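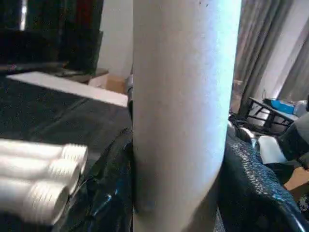 Opening - slow down on this one

Good morning, and thanks for picking the early session. I want to talk about one weekend in Tarurlow, a river town most people drive past on the way to the coast. I was one of those people for years! Then I missed a turn, stopped for pie, and stayed two nights.

Quick show of hands: who has been? Who has been on purpose?

Give them a second here. Usually gets a laugh, then move on.

Getting there

The drive from Platdale is 42 miles and the last stretch follows the water the whole way. Tell the story of the ferry line. There is also a morning bus, and it drops you right at the foot of Cartwright Street - so if you have guests at your property without a car, please tell them about it. They will thank you at breakfast.

Parking is free behind the old mill until 10 a.m. After that, good luck.

What to do on day one

Start with the Sanau Trail. It climbs 300 feet, which sounds like more than it is, and there are benches at both bends. I've done it in sneakers, I've done it in sandals (don't), and the view over the islands gets me every single time. Go early in September, when the swallows are gathering and the berry stand is still open.

Then lunch. I always say the fish sandwich at the landing, and I always get someone after the talk telling me the chowder is better. Try both and write to me. 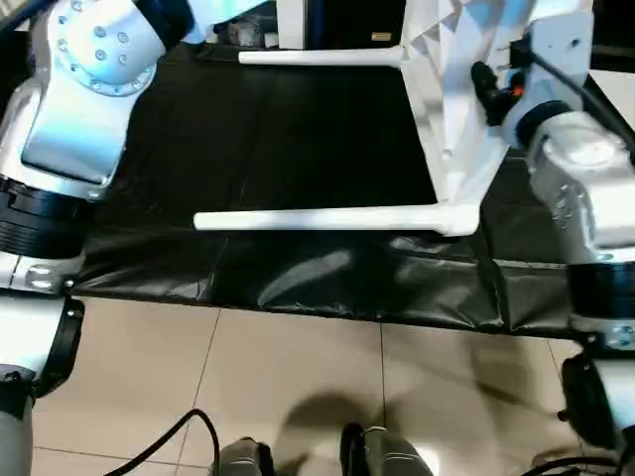

Two arms, one on each side

Afternoon is for the market hall. It has 76 stalls in high season, and about half of them keep going through winter. People skip the back row and they shouldn't - the bread is back there, and so is the woman's glove stall my sister still talks about. Bring a bag and small bills.

If I'm running long, cut the glove story and go straight to evenings.

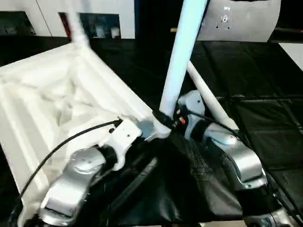

Evenings

The town goes quiet by eight and I love that, but your guests may want something to do. Suggest the lantern walk. It leaves from the bridge at 7:30 p.m., takes an hour or so, and ends at the ice cream window. Kids do great on it.

For rain, the boat museum stays open late and you can climb into the rowboats. Grown adults too! I spent most of an afternoon in there once, with wet socks and no complaints. 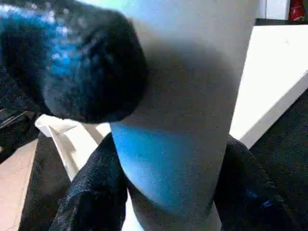
And if the rain keeps up through the second day, take the little train up the valley and back. Sit on the left side going out. You get the falls, the orchards and then the long curve over the marsh, and there's hot cider at the top station.

Questions

Someone will ask about dogs. Yes on the trail and the train, no in the museum. Handouts are by the door, with the bus times on the back.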